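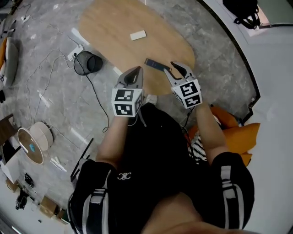
The oval table in light wood, on our grey floor.

Gornstead oval table, review after the first winter months

I bought the Gornstead in March, when our old square table became too big for the room. The shop had also the Bemum and the Marino. The Bemum was cheaper but its legs stand very wide, and I knew I would hit my foot on them every day. The Marino I liked, but it was sold only in dark brown.

Delivery took longer than promised, and the box was heavy. My wife and I carried it up together. Assembly took me 35 minutes with the key from the packet. The instructions have only drawings, and drawing 2 shows the long screws where the short ones must go. Please look twice before you tighten.

The top is pleasant to touch and easy to clean. Coffee comes off with a damp cloth, but a hot pot left me a pale ring – I rubbed it with oil and it is less visible now. The oval shape is what I like most. In a narrow room you pass by it without catching your hip, and children have no corners to run into.

What I like less: the legs became a little loose after the summer, and I had to tighten all the screws again. The felt pads under the feet are thin and two of them fell off.

For 300 pounds I find it a fair price. If you need to seat many guests, look at something with an extension, for example the Eton. For a small family I would buy the Gornstead again.

Posted 2026-01-15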